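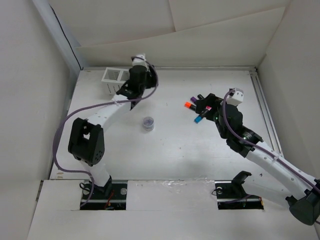 Braswood two-compartment desk basket: a review

Posted Nov 27, 2023 by Maëlle Lapointe

I've bought far too many desk organisers over the years, so take this with whatever grain of salt you like, but the white Braswood basket is the first one still on my table after 4 months. It's a plain boxy thing with an open top, a divider making two compartments, and narrow slots down the front. I wanted it for markers, which multiply in my house (two kids, one scrapbooking habit, you do the math).

The good stuff first. It's rigid! My old fabric one slumped the minute you leaned anything against the side, and this one just stands there. The divider is my favourite bit - markers go on one side, and scissors, glue sticks and general rubbish on the other. White was the only colour the shop had left and I've ended up liking it on the white tabletop, though ink smudges show. A damp cloth gets most of them off, but there's a green one from February that I think is permanent.

Now the grumbles. Really skinny pens can poke through the slots, and short things sink to the bottom where you have to fish for them. Anything tiny is better off in a separate container. I use a little round see-through one and keep it beside the basket.

I paid 10 dollars at Nisville and would happily pay that again. If you only own a few pens, a mug will do you fine. For a proper marker pile I'd get 2 and put one at each end of the table.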